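Plulum Two-Arm Bench: Set-Up Guide for the Wuvuneo Student Robotics Club
Section 4. Preparing the Bun Transfer Task
Revision of Aug 2, 2024

This section covers the table layout, arm checks and run procedure for the bun transfer task. Read Section 3 (Power-Up and Emergency Stop) first. Members who have not passed the stop-button check may watch but may not start a run.

The task is scored in the September round of the Plirkach cup. The rules sheet calls it Task 19. Where this guide and the rules sheet differ, follow the rules sheet and write the difference in the bench log.

4.1 Before you start

1. Confirm that both arms are parked and that the status line on the laptop reads READY for each.
2. Confirm that the steamer is unplugged at the wall. The task is run cold. The steamer is a prop.
3. Wipe the table with a dry cloth. Do not use spray cleaner near the gripper joints.
4. Load the task file bun_781 from the Montoya folder. Older files use the previous table height and will drive the fingertips too low.
5. Set the speed limit to 19 percent for the first run of the session.

CAUTION: Do not switch on the steamer while an arm is powered. Steam can enter the wrist connector, and the lid becomes a burn hazard for the person resetting the table.

4.2 Laying out the table

1. Place the steamer pot in the center of the table with the control facing the front edge. The two side handles should point left and right.
2. Seat the steel basket on the pot and press down on the rim on both sides. A basket that rocks will shift when a bun is released.
3. Lay the glass lid flat to the left of the pot with its handle pointing left. Leave a gap wide enough for a flat hand between the lid and the pot handle.
4. Place the plate to the right of the pot. Keep its far edge away from the back of the table.
5. Place the buns for the start state you are running. Buns should not touch each other or hang over an edge.

NOTE: The lid and the basket both throw reflections. If the bun finder marks a bright spot as a bun, turn the lid slightly and run the finder again. Do not lower the match score to get rid of the false mark.

NOTE: Stale buns shrink and harden - the grip width will be wrong. Replace the set when the surface cracks.

4.3 Setting the grip

The gripper closes to a width, then holds with a fixed force. Both values are stored in the task file, but the width must be checked for each new batch of buns.

1. Place one bun on the plate.
2. Jog the right arm until the fingertips are above the bun, then lower it with the slow key.
3. Close the gripper in single steps until both fingers touch the bun.
4. Read the encoder value on the laptop. The stored value is 313. If yours is lower by more than one step, enter the new value under Width and save the file with your own initials added.
5. Raise the arm, wait for it to settle, and check the bun for dents. A light mark is allowed under the rules. A torn skin counts as a drop.
6. Open the gripper fully before you jog away from the plate.

CAUTION: Keep your hands off the plate while the arm is enabled. To move a bun, pause the arm, wait for the status line to read HOLD, and only then reach in.

4.4 Cable check

1. With the arm paused, follow the black cable from the wrist back to the arm. It should hang in an open loop.
2. Move the wrist to each end of its travel with the slow key. The loop must not pull tight or catch on the plate.
3. If the loop drags across the plate, re-tie it at the second clip. Do not tape cables to the table.

4.5 Start states and running

The gripper on the right works over the plate. Runs may be started with the buns divided between basket and plate, or with the plate holding the larger share, as the task file requires. The file lists the expected count for each container, and the run will not start if the bun finder disagrees.

Right arm over the plate, with two buns in the basket and one on the plate (first picture) and with four on the plate (second picture):
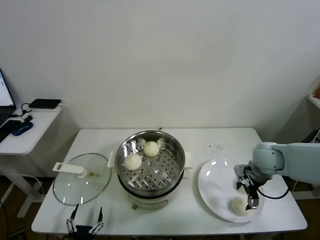
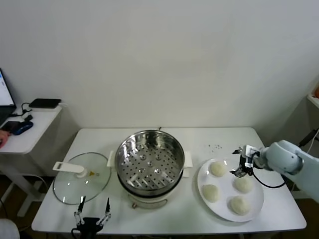
1. Press Check on the laptop and compare the count for each container with the table.
2. Call out "running" so that the rest of the team can hear, and wait for a reply.
3. Press Start. Keep one hand at the stop button until the first bun has been released.
4. If a bun is dropped outside the plate or the basket, let the arm finish its move, then pause. Do not catch the bun.
5. When the status line reads DONE, press Save, then enter the result in the bench log.

If the arm stops partway with code 2040, the wrist has met more force than the limit allows. The usual cause is a fingertip touching the basket rim. Clear the code, jog straight up, and check the basket seating (4.2, step 2) before the next run. Two such stops in a row end the session until the tool offset has been measured again. The method is in Section 6.

4.6 Changing the speed limit

Raise the limit only after three clean runs at the starting value, and by no more than five points at a time. Write each change in the log with the task file name. A run made at an unlogged speed cannot be used for the team's practice record.

4.7 Shutting down

1. Park both arms with the Park key. Do not push them by hand.
2. Leave the grippers open.
3. Discard the buns. Buns that have been handled by the grippers are not food.
4. Wash the plate, basket and lid, and dry them before they go back in the Plulum crate.
5. Close the task file, copy the session folder to the club drive, and switch off the arms in the order given in Section 3.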